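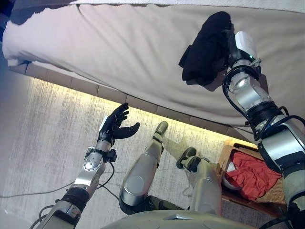

Black cloth on the mattress

moonpie80
Anyone else get the notice about staying home in Urnham over the September holiday? 300 new flu cases, it says. We already paid for the ferry!

tidewalker
Got it. It's a request, so I'm still going to Irnolgate — my mom is alone out there.

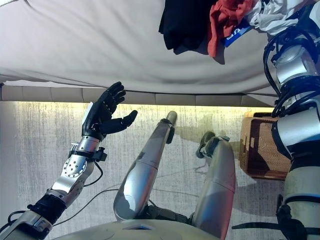 Black, red and white clothes on the bed

moonpie80
But the clinic there has 80 beds for the whole island. I'd feel awful bringing something over. 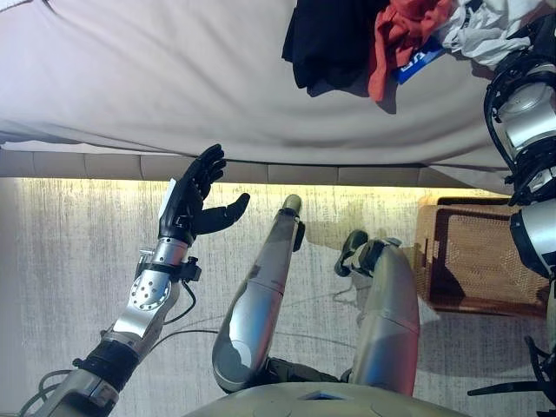

hinotari_fan
Disagree, sorry. Last year they told us the same thing and the ferries ran full anyway. I wore a mask and
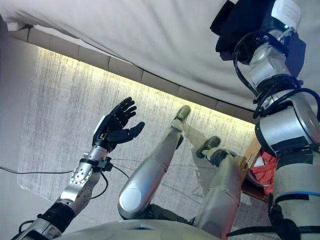 kept to my sister's house the whole time. Does anyone know if the ferry office is giving refunds? I was on hold forever.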